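Convocatoria: participantes para el proyecto estudiantil de manipulación robótica
Club de Robótica Wullovico
Publicado el 16/3/21

El Club de Robótica Wullovico busca estudiantes para el equipo que prepara la prueba de mesa del concurso Indik. Se ofrecen 10 plazas. No hace falta haber programado un robot antes, aunque sí tener soltura con el ordenador y paciencia para repetir un mismo movimiento muchas veces.

La tarea del equipo es enseñar a un brazo a manejar alimentos de juguete sobre una mesa cuadriculada: cogerlos, moverlos entre la cesta, el plato y la mesa, y soltarlos sin arrastrar lo que hay al lado. Cada intento se graba y se revisa después.

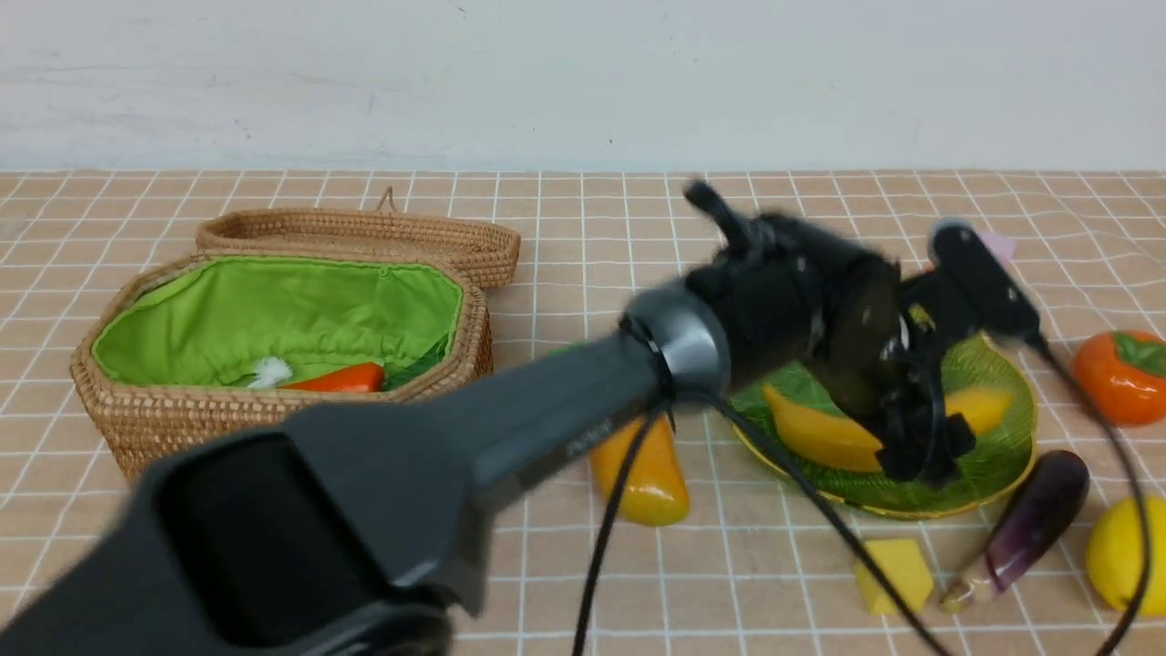
El trabajo se reparte en dos turnos, martes y jueves por la tarde, en el aula taller de la calle Morrison 47. Cada participante elige uno y lo mantiene hasta agosto. Las sesiones duran dos horas y media, con una pausa corta.

Funciones:
Manejar el brazo a distancia durante las grabaciones.
Colocar los objetos según la hoja de posiciones antes de cada intento.
Revisar las grabaciones y descartar las que no sirven.
Anotar los fallos de agarre en el registro común.

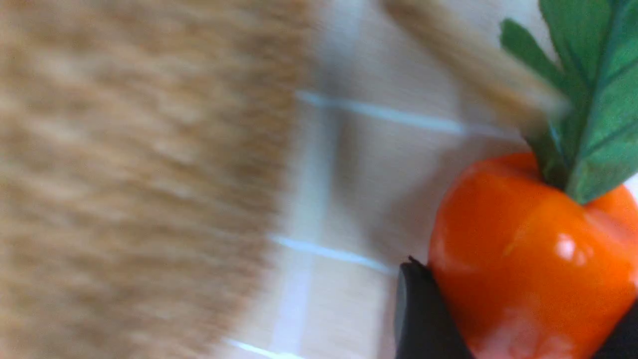

El equipo anterior dejó 482 intentos grabados. Buena parte habrá que volver a etiquetarla, y ese será el trabajo de las primeras semanas — conviene saberlo antes de apuntarse. Quien prefiera programar podrá pasar al grupo de control cuando haya completado cuatro sesiones en la mesa.

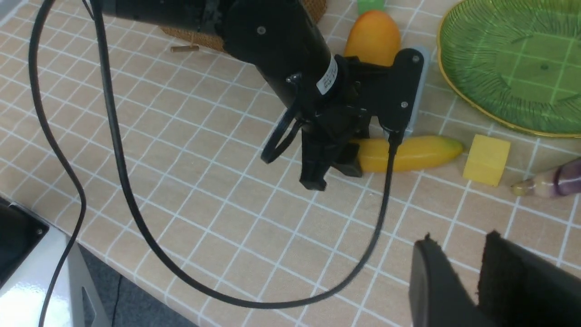
El brazo sobre la mesa de pruebas, con el plátano y el cubo amarillo.

Requisitos:
Tener entre 16 y 22 años.
Estar matriculado en un centro de secundaria, de formación profesional o en la universidad.
Poder asistir a un turno fijo por semana.
Los menores de edad necesitan autorización firmada.

Se valorará conocer algo de Python o haber participado en otro club, pero no es requisito. La participación es gratuita y no está remunerada. El club entrega un certificado de horas, que algunos centros admiten como prácticas; cada uno debe consultarlo en el suyo.

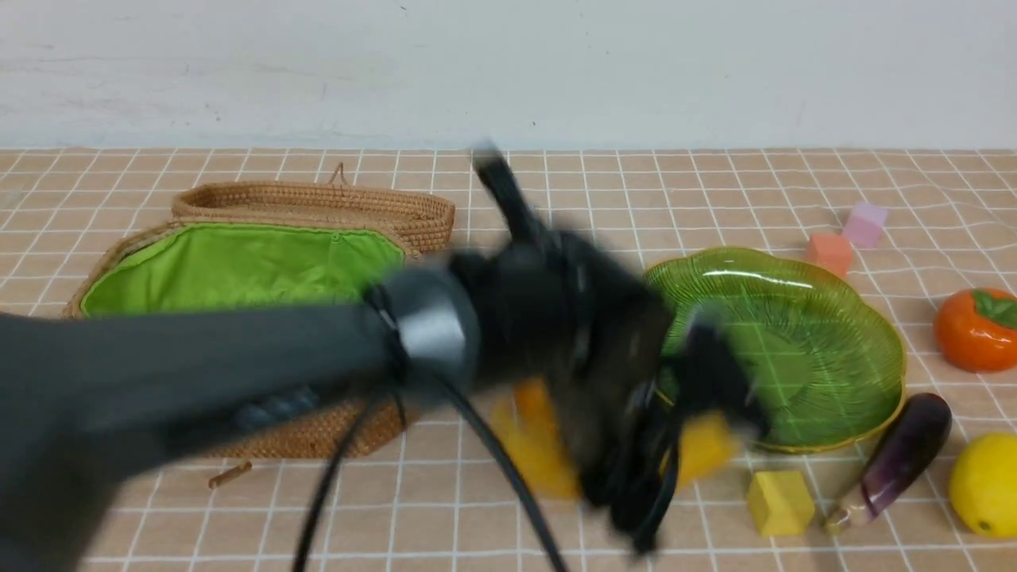
Antes de tocar el equipo, todos los participantes hacen una sesión de seguridad: parada de emergencia, zona de paso y recogida de cables. Quien falte a esa sesión no podá manejar el brazo hasta la siguiente.

Para apuntarse, hay que rellenar la ficha en la secretaría del Centro Gulitz o pedirla en el aula taller en horario de turno. La ficha incluye una pregunta abierta sobre los motivos para participar; bastan unas líneas. Si hay más solicitudes que plazas, se hará una entrevista breve y se abrirá lista de espera. Las bajas que se produzcan antes de agosto se cubrirán por orden de lista.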